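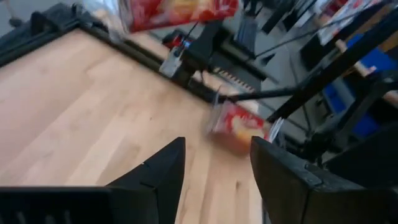
Hello all, and thank you for the kind messages about the Grekbridge swap day. I've been meaning to answer the worktop oiling question. Pale wood in long planks, with little dark specks and knots, wants thin coats — I gave ours 2 and left it overnight.

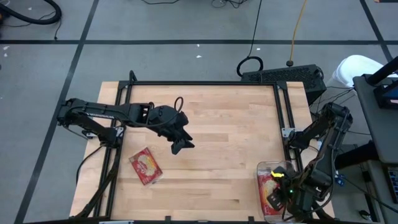
Do wipe along the grain, and keep the rag for next time.

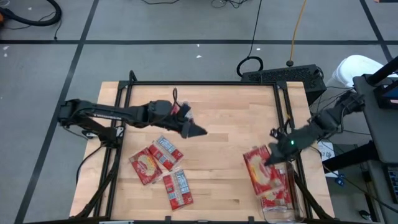 On October 24, 2022 the list had this:

> Is the Drelmont oil worth having? My tin was 46 pounds and it still feels tacky.

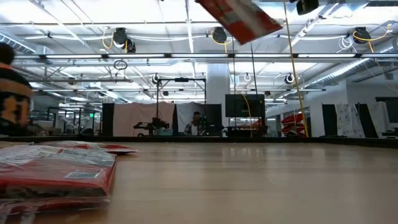

Holanda replied that tacky means too much oil, and a dry cloth usually sorts it.

Warmly, as ever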